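We use cookies to improve your experience on this site. By continuing to browse, you agree to our cookie policy.

Last updated: February 11, 2026

An Afternoon at the Zomus Open House

The flyer promised "a home you can walk through." I have walked through a few of these and mostly they are a sales floor with a kettle. Zomus makes household goods, or has them made, and once a year it opens the hall behind its offices so the public can see how the room sets are put together. Admission was five dollars, credited toward a purchase, and I knew what that meant before I got my coat off.

Our guide was Mihret Gebru, who was friendly and quick and did not pretend to know things she didn't. She told us the company stocks 926 items and that all of them get tried out in the hall before they go in the catalog. I asked what "tried out" involves. She said they are set up, lived around for a bit, and looked at again. I asked who does the living around. She laughed and moved us along to the dining area.

I will say the dining area was the part people slowed down for. The table had a pink-and-white checkered cloth on it, the sort my aunt kept for the back porch, and two women ahead of me wanted to know the price right away. It belongs to a line called Gralura, which Zomus launched last April and describes as "picnic heritage." I don't know whose heritage. It's a checkered tablecloth.

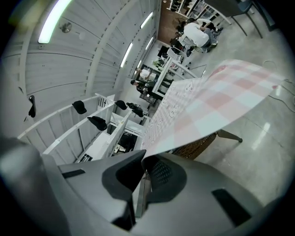
My trouble with the whole setup is that a hall like this is nothing like a house. The floor is polished concrete and the light comes from fluorescent tubes. Pink looks one way under those and another way in a kitchen with a single window at four in the afternoon. I said so to Wondimu Shiferaw, who looks after the room sets, and he agreed faster than I expected. He has asked for ordinary lamps. He has also asked for a rug.

He was less forthcoming about laundering. The card for the Gralura line claims the color holds for 1000 washes. At one wash a week that comes to more than nineteen years, and the line is not yet a year old. Shiferaw said the figure came from the supplier, Abdella, and that I could write to them. I have written to them.

The tour ended at the shop, naturally, where the Pratis storage baskets were stacked by the register. I didn't buy one. I did spend my five dollars of credit on dish towels, and they came to more than five dollars. Parking is behind the building, and the sign for it faces the wrong way if you come in from the highway.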